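Larana Home Forum > Kitchens > Small spaces
Thread: Mug tree and dish rack on one small table, am I mad?

halldora_b
Evening all. Halldóra again, the one with the brown table and far too many plans for it. I've been reading this thread from the start (yes, all of it, with two pots of tea) and I've finally had a go at setting out a side table so that the breakfast things live on it and I can stop walking back and forth to the big cupboard. My thinking was to put the things with height at the back and leave the middle free for buttering toast. The mug tree takes two mugs, the teal one with the yellow inside and my pink one with the plum inside, and then there's the wicker basket, which has sweetcorn in it at the moment but will be for bread rolls the rest of the year.

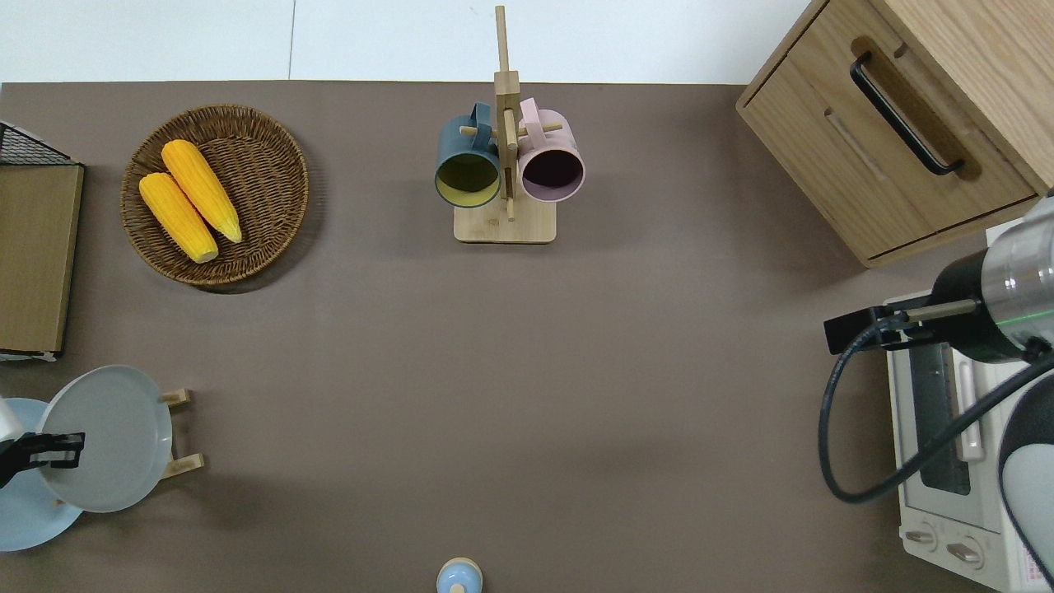

I do love having the mugs out where I can see them, they're much too cheerful to be behind a door. What I can't settle is the plates. The wooden rack is lovely but it wants a lot of room, and my sister Sólveig thinks they should go flat in a pile like everyone else's. Would you keep them upright?

dario_lombardi
Upright, every time! I kept mine in a pile for years and the one I wanted was always at the bottom. My only grumble is with mug trees, I'm afraid. Mine (a Drakine, 400 grams of nothing much) toppled whenever I took one mug off and left the other. Does yours have a decent base?

halldora_b
It's a flat wooden one, Dario, and I've had no trouble with it so far, but I'll take the mugs off turn and turn about to please you. I've moved the plates round to the rack now, and the toaster oven is at the other side. The little blue and white bell is for calling people to breakfast and I won't hear a word against it.

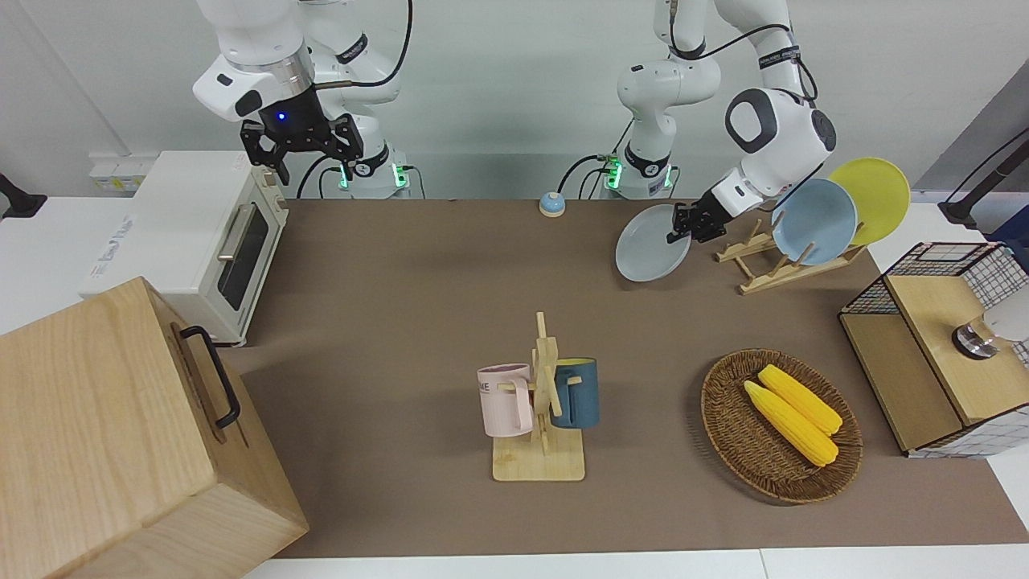
Page 7 of 12

sille.bundgaard
Morning! Catching up with my porridge. I'm going to disagree with Dario a bit, sorry. Upright is fine for plates you use every day, but anything kept for visitors gathers dust along the top edge. With pale blue and yellow you'd want to wipe them each time. I also wouldn't want plates anywhere near a toaster oven door, I like plenty of space to pull a hot tray out without thinking.

dario_lombardi
Dust! Sille, who has plates standing long enough to get dusty? Mine are hardly out of the sink.

sille.bundgaard
Some of us own more than four plates, Dario.

laerke_b
Can I put in a word for the basket with a board across the top? I did it with an old fabric one from Zernum and it gave me a whole extra shelf, with tea towels underneath. Just check the board sits properly on the rim before you trust it with anything you're fond of.

halldora_b
Lærke, you're a marvel, I've got just the thing, white fabric with black lines all over it and wire round the rim. I've laid a light wooden board over it and stood the tall white container on top. Sille, I haven't made my mind up about the oven, but I do see what you mean about the tray. Plates are staying upright for January at least, and Sólveig can sulk.

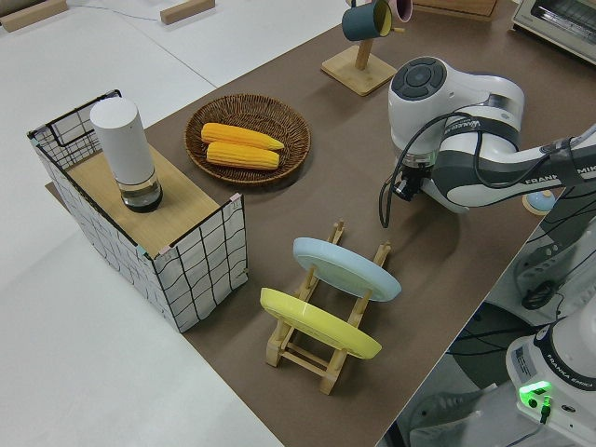

More threads in Small spaces

Wooden box with a handle: bread, or onions? (12 replies)
Drakos shelf brackets, has anyone fitted them on an old wall? (7 replies)
Show us your mugs (296 replies)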